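Drorby Foam Clog, Cream

Home / Footwear / Clogs and slip-ons / Drorby

The Drorby is a one-piece foam clog for the house, the yard and jobs where you stand on a hard floor for most of the day. It is made for Nirkance by the Leitão workshop and sold in cream, slate and moss. This page covers the cream color. Sizing for the other two colors is the same.

The upper and the sole are molded together, so there is no stitching to come undone and no glued joint to watch. A size 9 pair weighs 400 grams. Each shoe is 200 grams, and the weight goes up a little with each size.

If you are replacing an older pair, note that the current last is wider across the toes. People who went up a size in the old version to get more room can usually go back to their normal size. Try them on a clean table or a carpet first. We take back unworn pairs only, and marks on the sole count as wear.

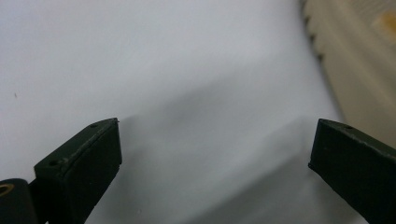
Color and finish

Cream is a warm off-white with a slight yellow tint. It is not a bright white and will not match white uniform trousers. If your workplace asks for white shoes, check with them before you order. The finish is matte. Small differences in shade between batches are normal, and we pair the shoes from the same batch before they are boxed.

Light colors show dirt sooner than dark ones. Garden soil and coffee come off easily. Blue dye from new jeans can stay in the foam, so wash new jeans a couple of times before wearing them with this color.

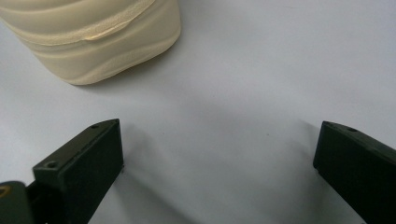 The same goes for some rubber mats, which can leave a gray stain if the clogs sit on them for weeks. Store them on a shelf or hang them up. Keep them away from heaters, car dashboards and clothes dryers. The foam shrinks with heat and does not go back to its old size.

Upper and footbed

The top of the clog is domed and has round ventilation holes over the toes. There are longer slots lower down toward the side. The holes let air in, and they let water in too, so do not buy these as rain shoes. The opening has a thick raised lip, which makes it easier to step in without using your hands.

The footbed has a fine pattern of raised nubs in a regular grid. It is part of the molding and does not lift out. You will feel the nubs with bare feet for the first few days. With socks most people do not notice them. There is no room for a separate insole unless you go up one size.

Washing

Use lukewarm water, dish soap and a soft brush. An old toothbrush works well for the footbed, and a cotton swab will clear the small holes. Rinse and leave to dry in the shade. Do not use bleach, acetone or a washing machine.

Sizes

Whole sizes only, women's 5 to men's 13. If you are between sizes, take the larger one. The shoe should leave a little space behind the heel.

Packing and delivery

Pairs ship in a plain cardboard box with no tissue. The boxed weight for a size 9 is 560 grams. Orders placed before noon go out the same afternoon from the Ditwood warehouse. Returns go to the same address, and the label is on the back of the packing slip.

Customer comments

Newest first. We publish comments on fit and wear, and we answer where there is a question.
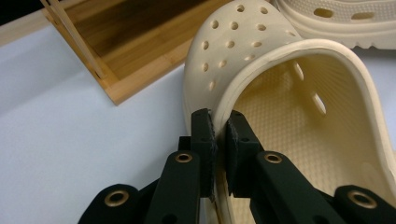
Bimla Kanaujia: I have had mine since March and wear them at the sink and out to the bins. Comfortable from the second week. The nubs bothered me at first without socks. They do run wide, so I would go down if your feet are narrow.

Sofia Carvalho: Can the heel be trimmed? Mine rubs a bit on the left foot.

Reply from the shop: Please don't cut the foam, it tears from the cut. Try the next size up, and we will exchange them if the soles are clean.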